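Forum Fernsteuerung und Vorführung – Unterforum Zweiarmige Systeme
Thema: Leitfaden für Bediener, Abschnitt 4 (Vorführen von Greifaufgaben) – Bitte um Stellungnahme

Verfasst von: A_Sundqvist

Sehr geehrte Kolleginnen und Kollegen,

der Entwurf von Abschnitt 4 liegt nun zur fachlichen Durchsicht vor. Er regelt, wie eine Greifaufgabe über die Fernsteuerung vorzuführen ist, wenn zwei Arme an einem gemeinsamen Tisch eingesetzt werden. Als Bezug dient die Aufgabe »Kleinteile aufnehmen« am weißen Tisch. 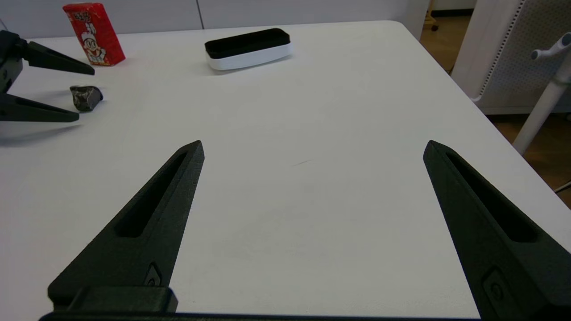
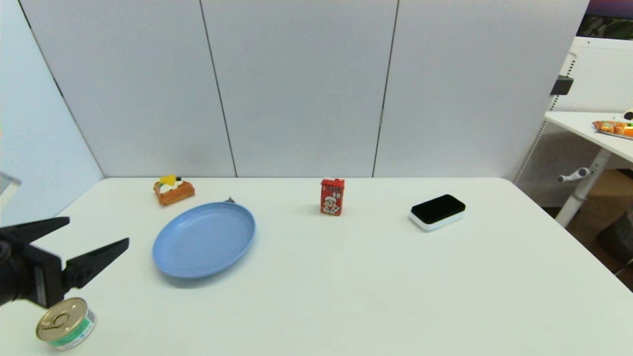
Strittig ist vor allem Ziffer 4.3. Der Entwurf sieht vor, dass der nicht greifende Arm während der gesamten Vorführung in einer festgelegten Ruhelage verbleibt. Begründet wird dies mit der Vergleichbarkeit der Aufzeichnungen. Aus dem Kreis der Bediener wurde eingewandt, dass diese Vorgabe bei kleinen, unregelmäßig geformten Gegenständen zu unnötigen Fehlversuchen führe. Ich bitte um begründete Stellungnahmen bis Samstag.

Agnes Sundqvist
Redaktion Leitfaden, Projekt Urnidow

Verfasst von: bakke_b

Sehr geehrte Frau Sundqvist,

für die Bedienergruppe nehme ich wie folgt Stellung. Ziffer 4.3 ist in der vorliegenden Form abzulehnen. Ein Gegenstand wie der kleine dunkelgraue Stein bietet den Fingern keine parallelen Flächen. Wird er schräg gefasst, dreht er sich beim Schließen weg. Ein geübter Bediener führt in diesem Fall den zweiten Arm heran, um den Blickwinkel der dortigen Handgelenkkamera zu nutzen. Er greift mit diesem Arm nicht ein, er sieht mit ihm.

Wir haben in der Gruppe 86 Vorführungen dieser Aufgabe ausgewertet. In 13 davon wurde der Griff mindestens einmal neu angesetzt, und in sämtlichen dieser Fälle stand der zweite Arm in der Ruhelage.

Ich beantrage, die Ruhelage als Regelfall beizubehalten und eine beobachtende Stellung ausdrücklich zuzulassen.

Bendik Bakke

Verfasst von: L.Soederlund

Sehr geehrter Herr Bakke,

Ihre Auswertung ist mir bekannt. Ich halte die Schlussfolgerung für verfrüht. Die 13 genannten Vorführungen stammen überwiegend von Bedienern in der Einarbeitung, und eben diese Gruppe ist angewiesen, den zweiten Arm nicht zu bewegen. Ob die Neuansätze auf die Ruhelage oder auf die geringe Übung zurückgehen, lässt sich daraus nicht ableiten.

Hinzu kommt ein Gesichtspunkt aus der Auswertung. Bewegt sich der zweite Arm ohne erkennbaren Zweck, so lernt das Modell diese Bewegung mit. Bei der Vorgängeraufgabe im Projekt Brekke hatten wir den Fall, dass der freie Arm im autonomen Betrieb kurz vor jedem Griff in Richtung Tischmitte zuckte. Die Ursache fand sich nach längerer Suche in den Gewohnheiten eines einzigen Bedieners. Der Datensatz umfasste 555 Vorführungen und musste in Teilen neu aufgenommen werden.

Lovisa Söderlund
Datenqualität

Verfasst von: bakke_b

Der Fall Brekke betraf eine unbeabsichtigte Bewegung. Beantragt ist eine beabsichtigte, die vor dem Griff abgeschlossen ist und danach bis zum Anheben gehalten wird. Ich bitte, beides getrennt zu behandeln.

Verfasst von: greteo_technik

Eine technische Anmerkung von unserer Seite. Steht der zweite Greifer in beobachtender Stellung, sind seine eigenen Finger im Bild der Handgelenkkamera. Sie sollten weit geöffnet sein, damit der Bereich dazwischen frei bleibt. Bei geschlossenen Fingern liegt deren Spitze genau dort, wo der Bediener den Gegenstand des anderen Arms sucht. Eine entsprechende Vorgabe fehlt im Entwurf bisher vollständig.

Ferner ist der Schattenwurf zu beachten. Ein Arm, der zu nah herangeführt wird, kann den Gegenstand verschatten, und dunkle Teile auf heller Fläche verlieren dann an Kontur.

Greteo, Anwendungstechnik

Verfasst von: Sigrun Backlund

Zu den übrigen Gegenständen auf dem Tisch enthält der Entwurf in 4.5 lediglich den Satz, diese seien »unverändert zu belassen«. Das genügt nach meiner Auffassung nicht. Es muss geregelt werden, wie zu verfahren ist, wenn ein Bediener einen unbeteiligten Gegenstand berührt. Ein Getränkekarton kippt leicht. Eine Dose, die auf der Seite liegt, rollt bei geringster Berührung. Der Tafelwischer ist unkritisch, der ovale Teller nach unserer Erfahrung ebenfalls, sofern die Finger nicht unter den Rand geraten.

Mein Vorschlag lautet: Bei Berührung ohne Lageänderung wird fortgesetzt und ein Vermerk gesetzt. Bei Lageänderung wird abgebrochen.

Verfasst von: Aasmund_B

Dem Vorschlag zum Abbruch kann ich mich nicht anschließen. Wird jede Vorführung verworfen, in der ein Gegenstand verrutscht, so enthält der Datensatz am Ende keinerlei Korrekturen. Der autonome Betrieb wird solche Lagen aber herbeiführen. Ich bin dafür, auch diese Vorführungen zu Ende zu bringen und sie gesondert zu kennzeichnen. Über die Verwendung entscheidet die Auswertung.

Åsmund Backlund

Verfasst von: Sigrun Backlund

Damit wäre ich einverstanden, sofern die Kennzeichnung durch den Bediener unmittelbar nach der Vorführung erfolgt. Nachträgliche Kennzeichnungen anhand der Aufzeichnung haben sich bei uns als lückenhaft erwiesen.

Verfasst von: L.Soederlund

Die gesonderte Kennzeichnung wird von der Datenqualität mitgetragen. Zu 4.3 könnte ich folgender Fassung zustimmen: beobachtende Stellung zulässig, Anfahrt vor Beginn der Greifbewegung abgeschlossen, Finger geöffnet, kein Verfahren bis zum Anheben. Voraussetzung ist eine Freigabe des Bedieners nach der Einarbeitung. Meine Bedenken hinsichtlich der Zahlen bleiben bestehen.

Verfasst von: bakke_b

Mit der Freigabe nach der Einarbeitung bin ich nicht einverstanden. Gerade neue Bediener benötigen den zweiten Blickwinkel. Die übrigen Punkte trage ich mit.

Verfasst von: A_Sundqvist

Sehr geehrte Kolleginnen und Kollegen,

ich danke für die Stellungnahmen. In die nächste Fassung werden übernommen: die geöffneten Finger in beobachtender Stellung, der Hinweis zum Schattenwurf sowie die gesonderte Kennzeichnung bei Lageänderung unbeteiligter Gegenstände. Ziffer 4.3 bleibt hinsichtlich der Freigabe offen. Herr Bakke und Frau Söderlund werden gebeten, hierzu eine Vergleichsreihe mit 6 Bedienern abzustimmen, davon die Hälfte in der Einarbeitung. Die Fernsteuerplätze bei Takell stehen dafür im Januar zur Verfügung.

Agnes Sundqvist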